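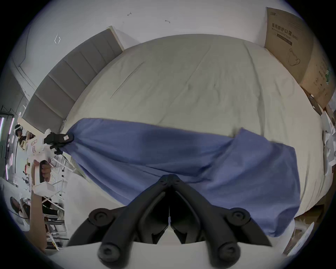 **Unit 6: Judging a hand-held gripper kit before you buy**
Service robotics, spring term. Notes by Vidar Haugland.

Bring these to the March practical. We are looking at the Plenov kit, sold by Steltis as a way to record household tasks by hand, with a gripper in each fist and no arm attached.

### What is on offer

- Two grippers with cameras, cables and a charger
- 12 months of support
- Hire at £189 a week, or £327 with the processing service

Processing means Steltis turns your recordings into motion paths. Ask what format you get back. The Gresolside group had to convert theirs twice.

### Cloth as a test task

Rigid objects tell you little about a gripper, as most will lift a cup. Cloth on a bed is harder:

1. It changes shape as soon as one corner moves.
2. Both hands have to agree on tension. Pinch one end into a point and the rest falls into folds.
3. The lower edge sags and can hide what the jaws are doing.
4. A plain sheet gives tracking software few features to follow.

Record 19 attempts per pair. Keep the failed ones and mark where the grip slipped.

### Points to score

- Jaw grip on thin fabric
- Cable getting in the way
- Wrist strain after a full set
- Tracking when the grippers cross
- Quality of the manual (the section on calibration is thin)

Compare with your scores for the Nel kit from Unit 5. Use the same cloth and the same bed height, and write both down.

Reading for next time: chapter on two-handed tasks, first half only.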